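Posted to the Grallholm cell list, 2024-05-29, by the Starklow bench maintainer
2 min read

> The left gripper on our two-arm cell drops laces after a long run. We re-zeroed it and it came back. Is it the fingers or the linkage?

Check the linkage first. On our cell the printed arms loosen at the hex screws on the side of the gripper body well before the finger faces wear. Nip them up with the jaws closed on something soft. We use a shoe.
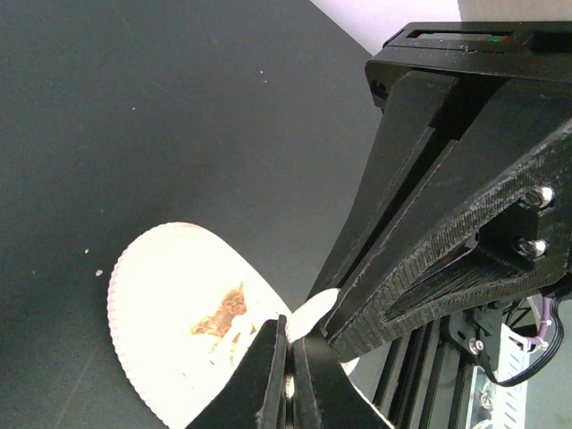
How often should the screws be checked? Every 15 hours of running, and again after any crash.

Re-zero only after the screws are tight, or the offset hides the play. Ours sat at 418 counts closed and had drifted by up to 4 before we caught it.

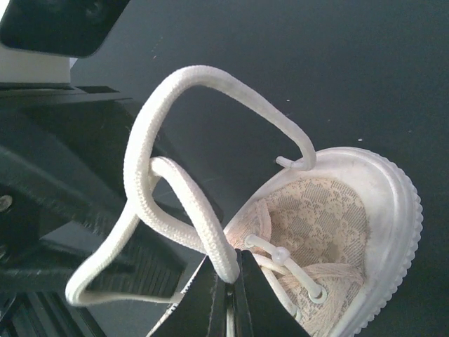 For a grip test, take a lace by the flat and lift at the slowest speed. Repeat 3 times per arm. If it slips on one arm only, swap the fingers across and see whether the fault follows them. 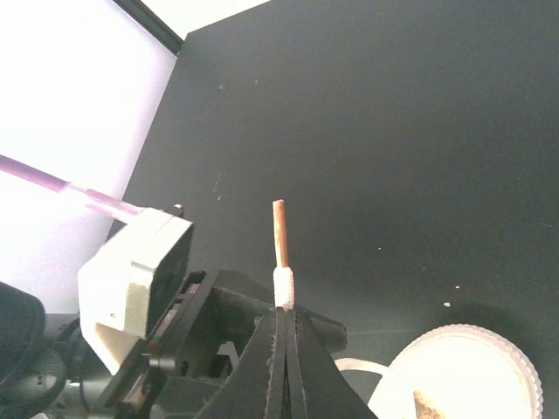

Wipe the finger faces with a dry cloth before each set. Solvent will attack the Stellow prints.

Cable slack is the other suspect. Run both wrists to the middle of the table and watch the loops over the links. A tight loop pulls on the wrist and looks like a bad zero.
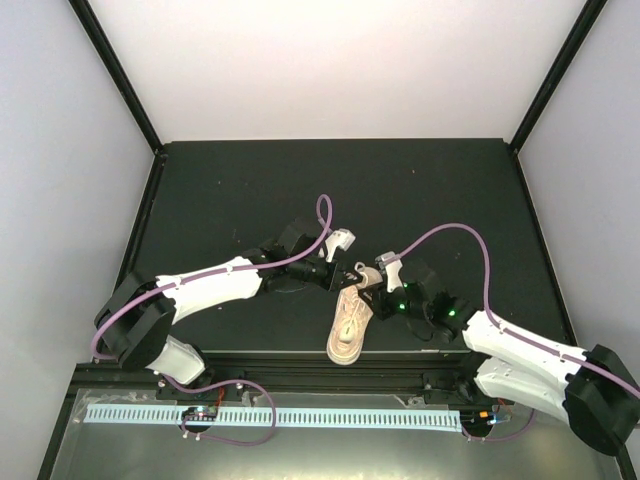 The Lai spare fingers are due in June. I'll post the closed counts for the new set once they're fitted.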